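2019年3月12日　作業ノート(機材予算まわり)

昨日の続き。朝イチでTheresiaさんから予算表の差し戻しが来ていて、コーヒーを淹れる前に読んでしまった。失敗。赤字のコメントは「カメラ一式の内訳をもっと細かく」。はい、ごもっともです。2月に出した版では、走行ロボットの前方カメラもケーブルもケースもぜんぶ「視覚系」の一行にまとめていたので、これは怒られても仕方ない(怒ってはいないと思うけど)。

いまのところの候補を書き出しておく。

Pikanoのカメラモジュール　899ユーロ、レンズ込み
Proscombeの計算ボード　600ユーロ、電源は別
固定用の金具とケーブル類　工作室の在庫で足りるか確認

Proscombeのほうは電源が別売りだというのを今日まで見落としていた。カタログの脚注に小さく書いてある。もっと大きく書いてほしい! Ursに聞いたら、前の台車で使っていた電源がまだ棚にあるはずとのこと。電圧が合うかは未確認なので、明日の午前中に測る。合わなければ見積もりを取り直し。

納期も書いておくと、Pikanoは17営業日、Proscombeは33営業日。ボードのほうが倍近くかかるので、カメラだけ先に届いても机の上で眺めるだけになってしまう。Remoは「先に届いたら手持ちのノートPCにつないで較正だけやればいい」と言っていて、それはいい案だと思う。ただしそのノートPC、USBの口がひとつ死んでいるんだよなあ……。ハブを買うか? そのくらいなら消耗品で落ちるはず。

あと、Voltelbyからデモ機を借りる話。Flurinaが先方とやりとりしてくれていて、貸出期間は二週間まで、送料はこちら持ち。借りるならボードが来てからのほうが比べやすいのに、向こうの都合では早いほうがいいらしい。返事は保留にしてもらった。

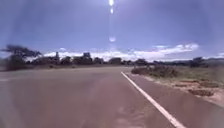
カメラの選定でいちばん迷っているのは、解像度にお金をかけるかダイナミックレンジにかけるか、というところ。予算表には上限があるから両方は無理。私は最初から解像度派で、Edeltraudさんとはこの件でずっと平行線だったのだけど、今日は少し折れた。太陽が画面の上端に入って、その下に楕円の光と三日月みたいなフレアが縦に並んでいるでしょう。画素をいくら増やしても、これは減らない。レンズのコーティングとフードの問題なので、フードを別項目で立てることにする。右の白い外側線はこれだけぼけていても手前から奥まで追えるから、車線の端を拾うだけなら高い解像度はいらないのかも。奥の木と木の間にある小さな白っぽい点のほうは、なんなのか私には読めない。遠くのものまで見分けたいという話になると、また解像度の議論に逆戻りする。そこは要求仕様に「遠方の識別はどこまで必要か」と一行足して、みんなで決めたい。

フードは市販品か、自分たちで刷るか。Ursは3Dプリンタで作る気まんまんで、もう寸法を聞いてきた(早い!)。黒の材料が残っているなら試作はタダみたいなものだし、やってもらおう。ただ屋外に置きっぱなしにすると反るかもしれないので、本番用は市販品の値段も調べておく。予備費に入れるか本体に入れるかはTheresiaさんに相談。

Paivaの保守契約についても少し。一年契約と三年契約があって、三年のほうが年あたりは安い。でも台車そのものを三年使うかどうかが決まっていないのに、契約だけ先に三年というのは気が進まない。私は一年に一票。Remoは三年派。EdeltraudさんとFlurinaの意見はまだ聞いていない。

予算表の直し方は、視覚系をカメラ、レンズ保護とフード、計算ボード、電源、ケーブルの五行に分ける。雑費の行に押し込んでいた送料も外に出す。ついでに通貨の列を足した。前の版はユーロとスイスフランが混ざっていて、自分で見てもよくわからなかった。これは恥ずかしい。

明日やること
棚の電源の電圧を測る
Pikanoにフードの純正品があるか問い合わせ
Ursにカメラ前面の図面を渡す
USBハブを消耗品で申請
Voltelbyへの返事、Flurinaと時期を相談
要求仕様に遠方識別の行を追加して共有フォルダへ

追記: Ursから、棚の電源の箱は見つかったけど中身がケーブルだけだったと連絡。本体は誰かの机にありそうなので、明日聞いてまわる。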